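Drulleo sim cell: setup and upkeep notes

Version 5 of the cell, README last revised in December

Hello, and thanks for picking this up. If you've inherited the Drulleo cell from us, or you've only pulled the repo down to see whether it'll run on your own box, make yourself a cuppa and read the lot before you change anything. The setup is pretty forgiving once you know its habits, but it does have habits, and most of them came from us at some late hour.

What's in the repo

The cell is one simulated arm with a parallel gripper, one small beige part, and two virtual cameras. The wrist view looks down between the fingers, and the outside view stands back far enough to take in the folded arm. There are 17 saved poses in the poses folder, named after whatever we were checking when we made them (sorry about "elbow_again"). The Vovetti folder holds the controller settings, and the Holov folder holds the part meshes with their collision shapes.

Starting up

Run the setup script first and let it finish, even if it looks like it's sitting there doing nothing. It's rebuilding the collision shapes, and it's a bit slow on older machines. Then load the home pose, open both camera windows, and step the controller 300 times with the gripper idle before you ask it for anything. That lets the joints settle. If you skip it you'll get a little twitch at the wrist on your first move, and you'll spend the arvo chasing a fault that isn't there. I've done it more than once!

Finger and grip check

Do this after every change to the gripper model, however small. Load the part, open both views, and compare what you get with these two.

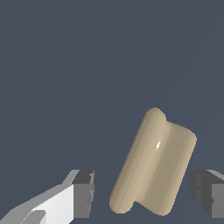
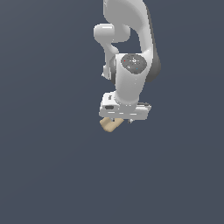

The part mesh has given us more grief than the arm ever did, so it gets a section of its own, more or less. Our first version came over from the Doležal library with its origin at one end, and every rotation swung it about like a gate. We've since moved the origin to the middle and redone the collision shape by hand. When you check it in the close view, with the fingers open, look for a gap of plain background between each dark fingertip and the part, and make sure the part's long rounded rims come through with the dip between them. If the dip has filled in, the mesh importer has gone back to its convex hull setting and you'll want to switch that off in the Holov config and rebuild. The light bands along the part are only the facets catching the lamp, so please don't go smoothing the normals to get rid of them. We did, and it made the edges harder to judge.

The background is a plain blue-grey on purpose. We had a bench in there for a while, and a floor with a very handsome tile pattern, and both of them made it harder to see the outline of the fingers. If you need a surface for your own work, add it in a separate layer and leave the base file alone.

Regular upkeep

Clear the contact cache every 1000 episodes. It won't complain if you forget, but the stepping gets sluggish and the log files grow to a silly size. While you're there, reload the home pose and compare the joint values against the saved file. Small drift in the last decimal place is fine. Anything you can see by eye in the outside view is worth stopping for.

Known faults

Fingers closing unevenly: the mimic joint has lost its link. Reload the gripper file on its own, then restart the controller.

Part spinning slowly in place: somebody has set its angular damping to zero, usually while testing. Put it back to the value in the defaults file.

Jagged edges on the fingertips: anti-aliasing is off in the wrist view to save time. You can turn it on in the camera settings, at some cost in speed.

Wrist markings missing: the texture path is relative, so start the viewer from the top folder of the repo.

Changes are very welcome. Please keep the old pose names when you send them in, as a fair few scripts still call them, and jot a line in the changelog even if it's only a comma you've moved.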